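Household Tips — Shopping and Pantry

Before you pay for a robot to do the groceries: tips from a sceptical kitchen

By Edeltraud Schmieder

Readers have been asking about Wament, the shopping service from Varnen that sends a humanoid robot around the store with a basket while you get on with your day. The flyers went out in August and my neighbour's fridge has had one on it ever since. I signed up for the trial, went along to watch, and took notes the way I would with any gadget that wants a spot in the household budget.

My short answer is that I'd wait. The longer answer is a set of tips, and most of them will serve you well even if you never let a machine near your chips.

1. Work out what you're paying for

The trial plan is $20 a month and covers up to 315 items. That sounds generous until you write down what your household buys. Ours is two adults and a teenager, and the bulk of our spending goes on produce, meat, milk and flour. The trial catalogue is mostly snacks and soft drinks. Read the catalogue first, then the price. Varnen has them in the opposite order on its sign-up page, and you have to scroll a long way to get from one to the other.

Go through your last month of receipts with a highlighter and mark everything the service stocks. If you end up with less than half the page coloured in, you'll still be doing a regular shop, and you'll be paying extra for the privilege.

2. Think about the basket

A basket is a fussy thing to handle. The handles flop, the sides flex, and light packets catch on the way in. Wament uses the ordinary blue plastic kind with mesh sides, the same as you'd pick up at the door of any small shop, and I was glad to see that no special tub was needed. Close quarters are where I'd want more proof, though. With a hand down near the mesh there is very little room to spare.

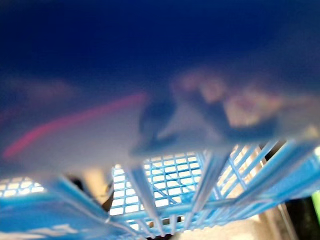 3. Pack heavy first, whoever is packing

This is the oldest rule in the book and I put it to Elie Geagea, who runs the Wament trial for Varnen. I asked whether the robot sorts by weight. He said it follows the order of the list as you typed it. So the sorting is your job, and you do it at the kitchen table before anybody sets foot in a store.

Write your list like this:

Bottles and jars at the top.
Boxes and firm packets next.
Bags of chips and anything that crushes, last.
Bread on its own line at the very end, or buy it yourself.

A full bottle set down on a bag of chips gives you crumbs. It's a dull tip, but I have eaten a lot of crumbs over the years and a good many of them were my own fault.

Wire handles deserve a thought as well. They swing in, and anything tall wants to stand against a wall of the basket and clear of where they cross. Small packets can go low and loose. I do the same with my own basket now — tall things to the far side, little things in the bottom — and the handles fold up without a fight.
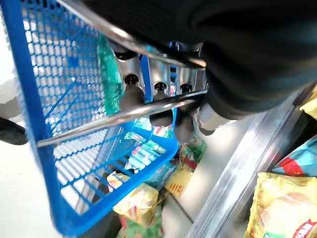 A tall green package against the far wall of the basket, small packets piled lower down.

4. Ask about the handling of soft packaging

Varnen's brochure says the hand has been tested over 2,000 picks. Tested on what? I asked, and the reply was "a representative range," which is the sort of phrase that makes me put my purse away. If you join, ask for the list. Chip bags, foil wrappers and thin plastic all behave differently when squeezed, and a figure that lumps them in with tins tells you very little.

Whatever you're told, check each bag when it gets home. Press gently on the sides. A bag that has lost its air has a leak somewhere, and it should be eaten first or sent back. Keep a pad by the door and write down anything damaged, with the flavour and size. A refund claim goes faster when you aren't working from memory.

5. Bottles are the fair test

Soft drink bottles are where I'd start if you're curious. They're sturdy, they're easy to recognise, and you can tell at a glance if the wrong one turned up. The robot carries the basket by its handles in one hand and loads with the other, same as I do. The tilt is what I'd keep an eye on. A bottle laid across the basket takes up the width of it and leaves awkward corners, so if you're ordering several, split them over two lists.

Let a fizzy bottle stand upright in the fridge for a while before you open it, too. Good advice no matter who did the carrying. 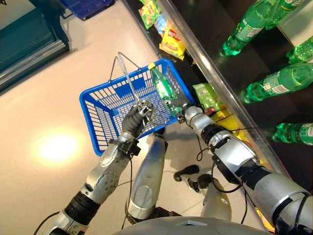
6. Compare it with the dull alternatives

I priced the same basket three ways. Prarura, the delivery outfit on our side of town, sends a person with a van and lets you add a note to each item. Aravena does click-and-collect, free over a minimum spend, and you can hand back a bruised avocado at the counter. Neither one is exciting. Both sell onions.

7. Read the cancellation terms

Wament asks for notice by Friday to stop the following week's shop. Miss it and you're charged. There is a $200 cap on what they'll refund over the life of the trial, and it's in the small type on the second page. Put the notice day on the kitchen calendar the moment you sign anything.

8. Who might like it anyway

If you stock a staff room or a cottage with the same drinks and snacks every week, and carrying is hard on your back or your knees, the sums could come out differently from mine. Ask to go along for one shop before you commit. Elie was quite willing to let me stand there and watch, and he answered what I asked, even when the answer didn't flatter the product.

For our house it's a no for now. I've kept the list-sorting habit, and I'll look at the catalogue again when there's flour in it.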